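Home Journals Issues Authors Search Contact

4.2 Workload and the return of reusable fittings

The second part of the study dealt with the handling of reusable fittings after they left the customer's site. In the Irkberg depot, as at most regional hire centres, returned items were placed on a holding rack and entered in the stock register by whichever member of staff was free. The written procedure set a limit of two working days between arrival and entry. Interviews suggested that the limit was well known and seldom met in the busier months.

We examined 726 return slips held by the depot. Each slip carried the date of arrival, a short code for the type of fitting and the initials of the person who received it. The colour of the slip showed whether the item had come back through the front counter or by courier. Slips with no legible date were set aside and do not form part of the totals given in this section.

Courier returns took longer to enter than counter returns in every month studied. Staff gave several explanations. Some said that courier parcels were opened only at the end of the shift, when the loading door had been closed. Others pointed to the labelling of the parcels, which often named the customer but left out the order number. The Galtton register will not accept a return without an order number, and staff therefore had to search the paper file before they could go on with the entry.

The depot changed its practice in June. Parcels were opened on arrival and the order number was written on the slip by hand before the item reached the rack. The delay for courier returns fell in the weeks that followed, although it did not reach the level of the counter returns. We are cautious about this result – June is also the month in which fewer large hires fall due.

4.3 Fittings supplied in matched sets

Matched sets raised a separate difficulty. Under the Tulusix coding scheme a set has a single code, and the register has no field in which to note that one part has come back without the other. Of the 15 staff interviewed, most had at some time entered an incomplete set as complete in order to clear the rack. The Ostrowski scheme, used at the neighbouring centre, gives each part its own code and links the codes by a common prefix. It requires more typing but leaves a clearer record.

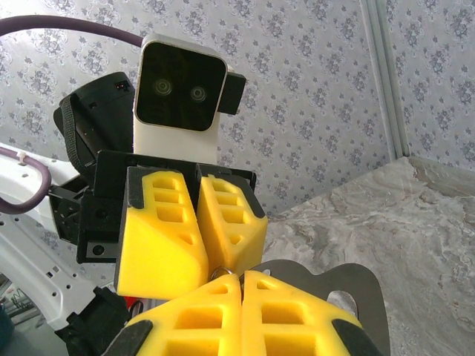 Figure 2. Yellow fingers with a lattice of recessed cutouts, in two facing pairs.

Staff at both centres favoured separate codes once the extra typing had been explained to them. Their main concern was the labelling of small parts, where a printed tag tends to come away in cleaning. An engraved mark was preferred, but its cost would fall on the depot and no budget had been set for it. The matter of cost is taken up again in Section 5, together with the treatment of parts that are returned to the wrong centre.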